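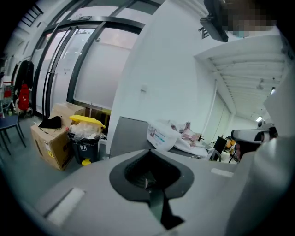 View from the hand-held gripper, looking across the room towards the bin with the yellow lid.

Recording pick-and-drop examples with a hand-held gripper

I've had a few messages asking how I collect examples for the Kustus project, so I'm writing the whole routine down in one go. It's a bin task: pick up a bit of rubbish, carry it across the room, drop it in. Easy for you and me, surprisingly fiddly for a learner! You'll want a gripper with its own camera, a room with some ordinary mess in it, and a free morning.

Before you start

Charge everything the night before. Then put in a fresh memory card and check the clock on the gripper against the clock on your laptop. Mine drifted by 14 seconds in February and I spent a whole evening lining files up by hand (never again).

Leave the room more or less alone. I used to tidy first, and the policy I trained on those clips fell apart as soon as someone left a coat about. Boxes, chairs, bags on the side, let them stay where people put them. Do move anything you might trip over, though, as you'll be watching your hand and forgetting your feet.

Recording a clip

1. Stand still with the gripper open and count to two in your head. The start of each clip needs a calm stretch or the tracking gets off to a wobbly start.

2. Walk to the object at a normal pace. Keep your wrist loose, and try not to swing the camera round faster than you'd turn your own head.

3. Close the fingers once, cleanly. If you miss, carry on and try again in the same clip. I keep those. A second attempt is a useful thing for the model to see, so long as you don't faff about for ages.

4. Carry the object to the bin and come in from a different side each time. I do nine approaches per object, then swap it for something else.

5. Open the fingers above the bin, wait a beat, back away and stop the recording.

If your bin has a pedal, decide now whether the lid is part of the task. I record with it open and treat lid opening as a separate set, which keeps the labels much simpler.

How many do you need?

More than you'd like, I'm afraid. My first go used 26 clips and the arm learned to hover near the bin looking hopeful. The current set is 1,284, spread over several rooms, and it copes nicely with new wrappers and paper cups. Abdelilah Zaki, who recorded a good half of them, thinks variety of rooms did more than the extra clips, and I'm inclined to agree with him.

Checking your clips

Do this the same day, while you can still remember what went wrong. I play everything back at double speed in Skonolel and throw out clips where:

- the object leaves the picture before the grasp
- my other hand wanders in to help
- the tracking jumps (you'll see the path line snap sideways)

Name the folders by room and object, then copy them somewhere safe before you wipe the card. Dark floors and frosted glass can both upset tracking, so if you're losing lots of clips in one spot, try starting from the opposite wall and see whether the path settles down.

Next time I'll go through the export settings, including the one that rotates every clip upside down if you leave it ticked.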